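I held Giko coins for 14 months before I asked myself who decides things in this project. I am a little ashamed of this, because I ask this question about my bank, about my landlord and about the company that delivers my electricity. With a blockchain I did not ask it. I read that it was decentralized, and I was content with the word.

My opinion today is simple. Voting by coins, as most of the newer chains practice it, is a poor way to run a public network, and we should stop to call it democracy. It can have other merits. Let me explain how I came to this.

## How Giko votes

In Giko, each coin is one vote. You may use it yourself, or you may lend it to a delegate. The delegates then vote on fees, on upgrades and on how the common fund is spent. There are 20 delegate seats. The seats are filled again every week, so in theory a bad delegate loses his place very quickly.

In practice the list is very stable. I went through the public records for last year, evening after evening, and the same names came back. The reason is not mysterious. The largest exchange that lists the coin, Plarkton, keeps the coins of its customers in its own wallets, and it votes with them. My coins were there too. For 14 months I had voted, every week, for delegates I had never heard of, on proposals I had never read.

When I wrote to Plarkton, they answered politely that this is explained in the terms of service. They were right, it is there. I had clicked on it.

## The April vote

The case which changed my mind was the fee vote last April. The proposal was to raise the minimum fee for small transfers, with the argument that the network was full of spam. Maybe this was true. I am not an engineer, and I can imagine that very small transfers are a burden.

But look at who took part. The vote was decided by 2081 addresses, and the time for discussion was 72 hours, over a weekend. The number sounds not so bad until you learn that most of those addresses held so little that all of them together could not have changed the result. A few large wallets voted yes in the last hours and it was finished. On Monday morning the people who used Giko for what it was advertised for – sending small sums home to the family – paid more.

On the forum, many of them learned about it only from the fee itself. The answer they received was always the same: you had a vote, why did you not use it? I find this answer unfair. A person who sends a small sum each month cannot read technical proposals each weekend. We do not expect this from the passengers of a bus line either, and still we agree that the bus company should ask them something before it changes the price.

## "The money should decide"

The usual defense goes like this. Those who own more have more to lose, therefore they will vote with care. In a company of shareholders we accept this, so why not on a chain?

I took this argument seriously for a long time. It has two weak places.

First, a shareholder cannot normally borrow a large number of shares for one afternoon, vote with them and give them back in the evening without anybody looking closely. On several chains something very near to this is possible. So the one who votes is perhaps not the one who loses.

Second, a company has law around it. There are duties of the board, there are courts, there are rights for the small owners. The chain took from the company only the part where the large owner wins, and it left the rest behind because it was slow. Some of that slow part was there for my protection.
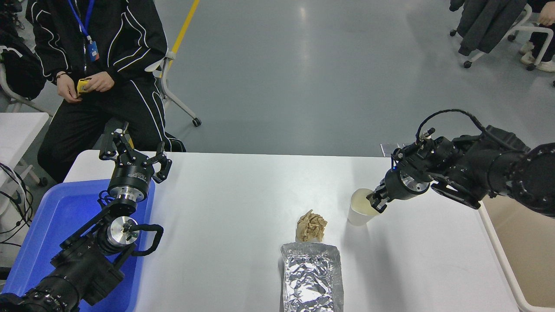 *Two black robot arms above a white table.*

## What I would prefer

I do not believe the old way is perfect. On Ruppert, which has no coin voting at all, a group of developers discusses for months and then something happens, or it does not happen. From outside it is difficult to say who has agreed to what. Friends of mine lost patience with it and I understand them. But the users there can refuse an upgrade by not installing it, and they have done it once. This is a rough kind of vote, yet it cannot be lent to an exchange.

A smaller project, Urnberg, tries something between the two. Coins that sit on an exchange do not count. A change of fees needs a long waiting time before it is active, so everybody can leave first if he wants. The developers complain that this makes them slower than the competition, and on the charts they are indeed far down. I moved a part of my savings there anyway – a small part, I should add, and I do not recommend that anyone does the same on my word.

For Giko I would ask for less than this. Let the exchange ask its customers before it votes with their coins, and if they give no answer, let it abstain. Make the discussion longer than one weekend. Publish the fee proposals in plain language, and in more languages than English. None of this needs new mathematics.

I sent these points to the Giko forum before the new year. The thread got some kind replies and one angry one. To become a formal proposal it needs the support of a delegate, and until now no delegate has written to me.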